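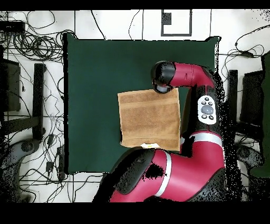 Right, the Skumoritz towel-folding package. Several of you have asked what I think of it, so I'm going to do this in bits over lunch.

For anyone new: Skumoritz sell you a licence, a training day and a "laundry skills pack" that goes on top of an arm you already own or lease. The arm is extra. The mat is extra. I asked if the cables were extra and got a long email.

The licence is £912 a month. That's per arm, not per site. The price sheet has it in the small print under a nice big "from" figure that nobody I know would qualify for.

What you get for that, on paper, is pick up, lay flat, fold, stack. Hand towels, bath towels, and "selected flat linen", which I have asked them to define since February.

The brochure says it does 27 towels in 15 minutes. I make that a bit over half a minute each. A decent person on a folding table leaves that standing, and can answer the phone as well.

Fine, they say, but the arm doesn't go home at five. True. Somebody still has to feed it, though, and clear the stack, and that person does go home at five.

The towels in the sales demo are always the same sort. Plain terry, one colour, nice square corners, flat on a dark mat. I'd like to see a hotel pool towel that's been through the wash two hundred times and has gone the shape of Wales.

On the mat. A light brown towel on a dark green mat is about as easy as you can make it for a camera. Our linen is white. The tables are white. I asked whether we'd need new tables and was told "contrast is recommended".

Care labels are the other thing. They stick out, they flip over, they catch. The sheet says labels are "handled". I asked handled how, and I'm still waiting.

Credit where it's due: one arm taking hold of a single corner without grabbing a fistful of cloth is hard, and people who haven't tried it think it's easy. I don't doubt there's proper work in this.

I just don't think I should be paying the monthly fee while they do the rest of it.

Floor space. Look at the cabling and then look at your own laundry room, with its trolleys and its damp and its one double socket behind the dryer. Skumoritz quote for the arm's footprint only. Ask for the footprint with everything plugged in.

Someone's asked about Unier. Cheaper per month, but you have to sign for 2 years and the support is email only. Katayama do a fixed folding machine, which is dull and enormous, and I'd still look at it first if all you do is towels.

Also asked: is the Clostasari site using it? They had a trial. I've heard it went well and I've heard it didn't, both from people selling something, so I'm leaving it there.

If you're going to book a demo, take your own towels. A whole bag, the worst ones, labels on. If they won't run them, you can save yourself the training day.

I've asked for a trial on those terms. Will post here if they say yes.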